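Plernier opens its teaching bench to small workshops and schools

16th September -- For immediate release

Hello from Plernier! I'm Analyn Lacson, I run the teaching side of things, and I've been told that press releases are supposed to sound grown-up. I've had a go at that and didn't like it, so you're getting me instead.

The news is that from January anybody who books a day with us can sit down and show a robot arm a job themselves, by hand or from the remote controls, with no programming at all. We've called the service Divari, and fruit, a basket and a bowl are where everyone starts.

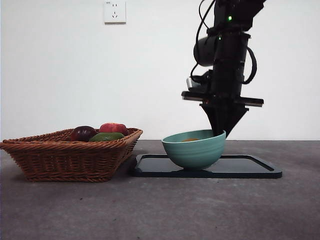
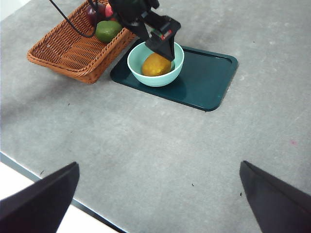
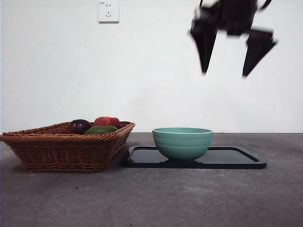 Basket, tray and bowl on the Divari teaching bench. Pictures: Plernier.

The way it works is pleasingly plain. You pick one of two ways to teach. In the first you take hold of the arm and move it through the job yourself, a bit like guiding a child's hand round the letters when they're learning to write. In the second you sit at the controls, move a pair of handles, and the arm copies you. Either way the joint movements and the camera views are saved together, and that's one showing done. Then you put the fruit back and do it again. And again!

A full set for one simple job on our bench is 400 showings. I know, it sounds like a lot, and by the end of your first hour your shoulders will agree with me (we have better chairs on order). But each one is short, and people get into a rhythm. We ask you to shift things a little between goes -- turn the basket, nudge the tray, swap the fruit about -- so the robot doesn't learn one exact spot on the table and then get lost when the bowl has moved by a thumb's width.

Why fruit? It's round, it rolls, no two pieces are the same shape, and it will show you straight away if you've been heavy-handed. A lime wants a different grip from an apple, and you feel that in your own fingers long before you could write it down. I spent years trying to write it down, so please take my word for it.

We've been trying Divari out since the spring with 46 people, most of whom had never been near a robot before. We had bakers, a lad who mends bicycles, two retired dinner ladies and an entire sixth-form design class. My favourite part was watching how differently they all did the same little job. Some come straight down from above, some sneak in from the side, and one of the dinner ladies was quicker on the remote controls than I am, which I am still getting over. We keep all those styles in the set. If the showings disagree too wildly the robot dithers, so part of our work on the day is helping you settle on a way of doing it that suits you and that you can repeat.

The bench software comes from our friends at Hodico, who have been very patient with my phone calls. The recording screen now has a big button for throwing away a bad go, and I asked for that one myself. Before it went in, a fumble meant stopping, hunting for the right file and losing your place. You just press it and carry on.

Plernier has been going since 1993, when we fixed conveyor motors and not much else. We still fix them, by the way, so if yours is making a funny noise do ring. The teaching bench grew out of those visits. Small firms kept telling us they'd love some help with picking and packing but couldn't pay for somebody to write code each time the product changed. Showing the machine yourself felt like the obvious thing to try.

A Divari day runs from nine until four with lunch included. You can use our fruit and bowls or bring your own bits and pieces, as long as they're light and not sharp. You go home with a copy of every showing you recorded, and they're yours to keep. Schools get a reduced rate, and the Chong room next door has space for a class to wait its turn and watch on the big screen.

Bookings for January open today. Editors and reporters are very welcome to come and have a go before then -- there's a morning set aside for press visits each week, and I'll be on the second set of controls if you fancy a race.

Press contact: Analyn Lacson, Teaching and Demonstrations, Plernier

ENDS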